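26th May
By Comfort Opoku

Slept badly, woke up with hydrangeas on the brain again. I blame the fence. The quote came through last night and it's £1140 (for a fence!), and to put the new posts in they need the whole bed along that side cleared, which means Mum's old mophead has to come out or get squashed. I've been going round the house in my dressing gown muttering about it ever since.

It's the pale blue that I love, the washed-out sort, with the darker bit towards the middle of each floret.

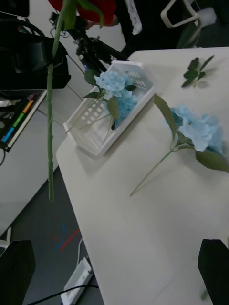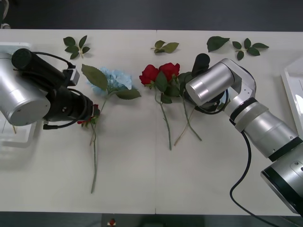 Can you move a big hydrangea at the end of May?

It's a risky time, with the plant in full leaf and thirsty, and late autumn or winter is much kinder if the job can wait.

So that's what I'm up against. I rang Benedicta after breakfast, hoping she'd tell me something different, and she said more or less the same but louder. Her advice was to ask the fence people to come back in November. I did ring them, and the man was nice enough about it, but he said prices go up after the summer and he couldn't hold it. Then I rang Benedicta back and she said well, take cuttings then, you daft woman, and I thought, oh, of course!

Spent the rest of the morning at it. I'd forgotten how fiddly it is. You want a shoot with no flower bud on it, cut just under a pair of leaves, bottom leaves off, and then the big leaves at the top snipped in half, which always feels like vandalism. I did five, in the old terracotta pots from behind the shed, with grit mixed into the compost and a freezer bag over each one held up with bits of cane. They're on the bathroom windowsill now, out of the direct sun. Teguh went in to clean his teeth and came out asking whether he was allowed to touch anything. (He isn't.)

Lunch was the end of the lentil soup. Bit salty.

Drove over to Barkwood in the afternoon for more ericaceous compost and came home with two bags of that and two lavenders I hadn't gone in for. The girl on the till got talking about colour and whether ours would stay blue if I moved it to the other side, by the water butt, and I had to say I don't know. The soil there has had years of ash from the stove tipped on it, so I'd guess it would go pinkish, or that muddy mauve. Mum's was always blue where she had it. She used to swear by rusty nails, and I've got a feeling it was just the soil, but I never said so to her and I'm not going to start now. Must find the little pH kit. I think it's in the kitchen drawer with the candles, or else I lent it to Akosua.

Nana Owusu leaned over the wall while I was watering and we had a good half hour. She thinks I should dig it up anyway, get as huge a rootball as I can manage, cut all the flower buds off, and keep it in a tub in the shade till the fence is done. She did it with a camellia once and it sulked for a year and then came back. I rather like that plan. It would need both of us and Teguh, and probably a tarpaulin to drag it on, and his back isn't what it was, so I haven't mentioned it to him yet!

The fence is pencilled in for the second half of June, so there's a bit of time. Rain tonight, by the look of it. I've left the lavenders out in their pots by the back step.

Must ring Akosua about the pH kit, and pay the milk.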